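Site visit: handling rules at the Cokach demonstration floor

Posted in September

The visit to Cokach began at 9 with a briefing on the site's working rules for hand-held gripper collection. The rules run to four printed pages and were drafted by Přemysl Vondráček, who also led the tour. Our interest was narrow: we are revising the Wilgate handling guide and wanted to compare its section on soft goods with what another site does in practice.

Cloth is the hardest category to write rules for. Cokach treats it as a two-hand task throughout. Each jaw takes a corner, the cloth is lifted clear of the surface, and the operator holds it spread before the next move. A grip on a single layer is preferred; a grip on a folded hem has to be noted in the log.

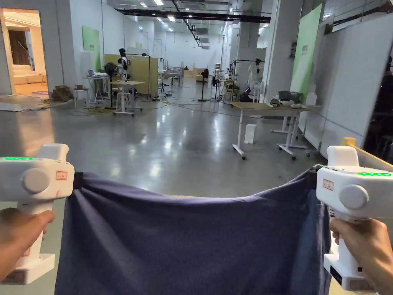 Navy cloth held between two grippers, LED strips lit green.

The work surface has its own page. It is covered with a plain green sheet, and the rule asks that the far edge be secured before a session starts. Wrinkles are permitted. Vondráček's position is that a perfectly flat sheet costs setup time and teaches the system nothing useful, and the Puvine draft we brought along says much the same.

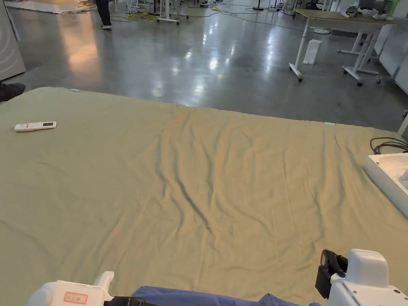
Objects left on the surface are a separate matter. The Cokach text allows them if they are listed in the session header and stay where they were at the start. Our own guide is stricter — it requires a clear surface for all folding tasks — and the two texts will need to be reconciled. I would lean toward the Cokach wording, with a minimum clearance added.

Before each run the operator brings both grippers together over the table and checks the status lights on each. The check is repeated after any pause longer than 76 seconds.
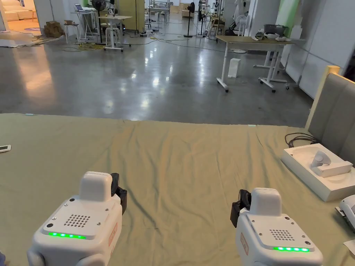

The limit looks arbitrary, and Vondráček agreed that it was inherited from an earlier Ebrahimi procedure. It has been kept so that older logs remain comparable. Batches close at 525 runs, after which the jaw pads are inspected and the labels on the housings are checked against the register.

Floor cabling is the weak point in the document. There is one line on it, "keep walkways clear," with no distance and no named person responsible. We suggested a marked route for each cable and a check at shift change. 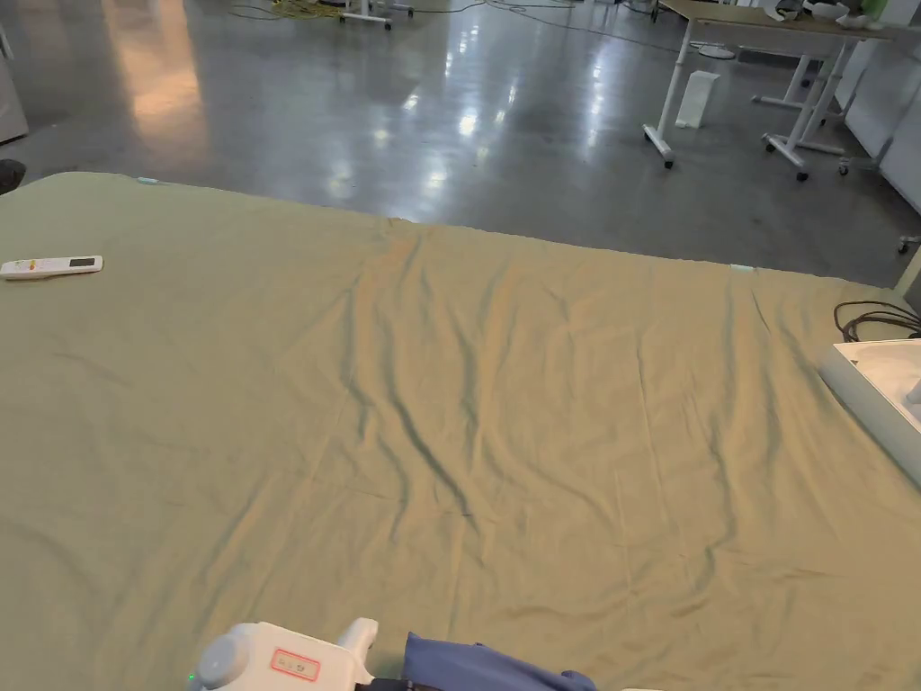 Points to carry into the Wilgate revision

Adopt the single-layer grip rule as written.
Allow listed objects on the surface, with a clearance figure to be agreed.
Ask Ebrahimi for the basis of the pause limit.
Write a full clause on floor cabling and send it to Cokach for comment.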